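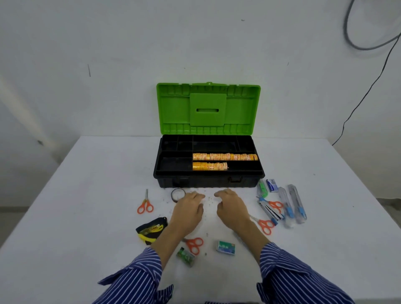

Por onde se começa a arrumar uma caixa de ferramentas que virou gaveta da bagunça?

Pelas fitas. São o que mais ocupa espaço e o que mais se compra repetido, sempre na certeza de que a última acabou.

7 de novembro de 2018
Por Redação Kanano

Ponha tudo em cima da mesa antes de guardar qualquer coisa. É deprimente, mas rápido. Depois junte os iguais: fita com fita, tesoura com tesoura, grampos com grampos. As caixinhas de grampos merecem uma olhada, já que a de 2,000 que você jurava cheia costuma guardar uns farelos e muita esperança.

Rolos pequenos vão em fila, encostados, nas divisórias compridas. Os largos só entram se a tampa fechar sem ajuda do joelho — teste antes de encher o resto.
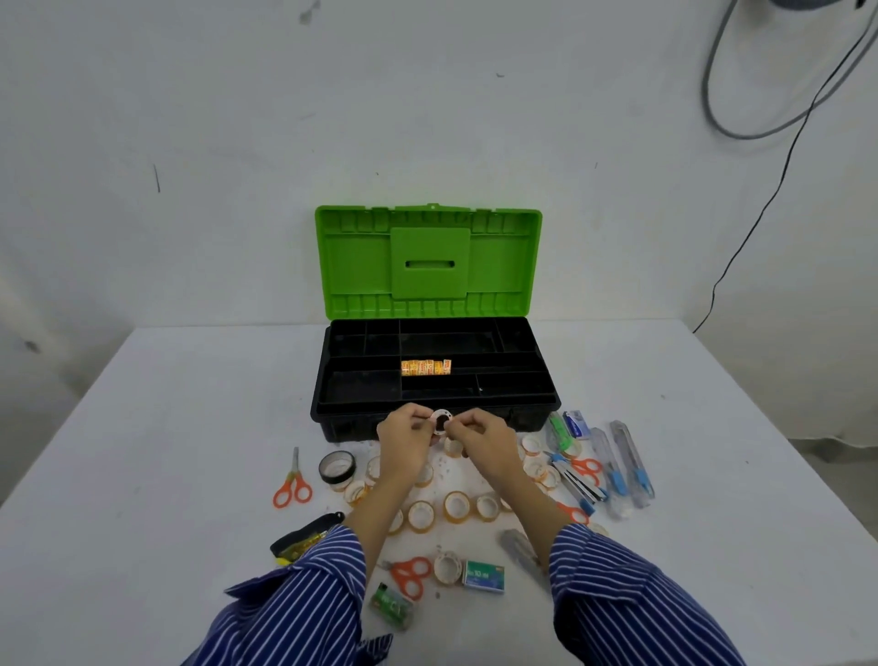 Rolos de fita à espera de vaga na caixa verde e preta.

Tesouras entram por último, com as lâminas fechadas e todas para o mesmo lado. Ponta de fita transparente, dobre um centímetro sobre si mesma; a unha agradece em março, quando a pressa voltar.

E passe um pano na mesa. Os farelinhos grudam na cola com uma dedicação comovente.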